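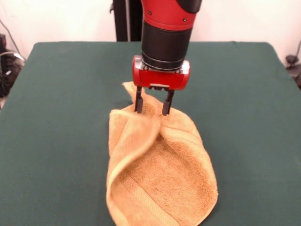 Penik asked whether it wouldn't be quicker to write the fold out as code and skip the teaching altogether. Fair question, we get it a lot. For a box, maybe. For a towel, no - it never lands the same way twice, so you'd be writing rules until December. Showing it by hand gets you going the same morning.

Towel folding, taught by demonstration
Posted 2024-02-02

Quick gallery from the Kirkegaard workshop. Two pictures for now, more when I get round to sorting them. The job: one towel, one arm, green cloth underneath, and a person showing the arm what to do until there's enough to learn from. Target is 200 good demonstrations by the end of the Trumow project. We're at 130.

How it goes, for those who missed the last page:

Hand guiding first. Hold the arm at the cuff, move it where you want, close the gripper, lift, carry over, let go. Slow is fine. Stopping halfway to think is not fine, it learns the stopping as well and then you get an arm that dithers over a towel for no reason.

Remote control after that. Same task but you stand back and steer. Harder than it sounds. Your depth goes first - everyone closes too high to begin with and gets a fistful of air. Hand guiding feels better but your own arms end up all over the recordings, so we do both and keep them in seperate folders.

What we throw away: anything where the towel got dragged off the cloth, anything with two tries at the same corner, anything where someone said "oops". Harsh but the first 100 we kept were too mixed and the folds came out like it.

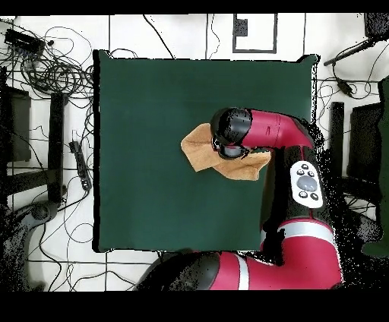
Gripper down on the middle of the cloth. Green mat, cables and all.

Grip point matters more than the path, that's the main thing we learnt this week. Grab too much and the fold comes up as a lump. Grab too little and it slips on the way over. We now start each demo from a different crumple on purpose, shake it out, drop it, go from there. Bit tedious, worth it.

Still to do: smaller cloths, a thicker towel, and the second fold, whcih we've hardly touched. Flondberg want to try the same set of demos on their own arm. No idea if they'll carry over, will post either way.

Recording 671 is the one to ask for if you want to see a clean fold start to finish.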